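Harkus Arillow 125 scooter: review after 1,000 miles

I bought the Arillow in February to replace a ten-year-old 50cc scooter that could no longer keep up with traffic on my way to work. It now has just over 1,000 miles on it, nearly all of them city miles, with a few longer rides out to the lake. I paid full price at Rodrigues, the dealer across town, and got no discount for writing this.

The engine is a single-cylinder 125 with fuel injection. It pulls cleanly from a stop and gets to 45 mph without much fuss. Past 50 it runs out of breath, and on a long uphill stretch I've seen it drop to 41 with my weight and a full backpack. For streets with a 35 or 40 limit it's enough. I wouldn't take it on anything faster.

Starting has been reliable. On cold mornings it idles high for a minute or two and then settles. The automatic transmission is smooth once it's moving, but there is a shudder at walking speed that the dealer says is normal for a new belt. It has gotten a little better since the first service.

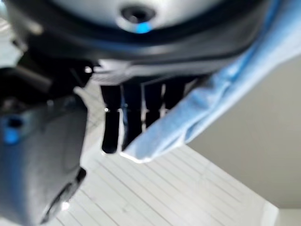
Ride comfort is mixed. The front fork handles potholes well. The rear shocks are stiff, even on the softest setting, and railroad crossings come straight up through the seat. The seat itself is wide and flat, good for an hour. A passenger gets less padding and a grab rail that sits too far back to be useful.

Brakes are a disc in front and a drum in back, linked through the left lever. They stop the scooter in a straight line and I have no complaints about them. The original tires are another matter. They slid on wet paint twice in the first month, so I switched to a set of Ekidness all-weathers, 313 dollars installed. That made a bigger difference than I expected.

Storage under the seat will hold a full-face helmet if you turn it sideways, or two grocery bags. The front hook is plastic and I don't trust it with anything heavy. There is a USB port in the glove box, but the lid won't close on a standard plug.

The first service was at 660 miles. Oil, a belt check and a valve check took most of a morning. The next one isn't due for a while. Fuel mileage has averaged in the high 80s, less in stop-and-go traffic.

Two things have gone wrong. The left mirror works loose every couple of weeks, and the fuel gauge reads half full until it suddenly doesn't. The dealer replaced the sender under warranty, with no change.

I'd buy it again for commuting, with better tires from day one. Riders over six feet should sit on one first, as my knees are close to the front panel and I'm five-ten.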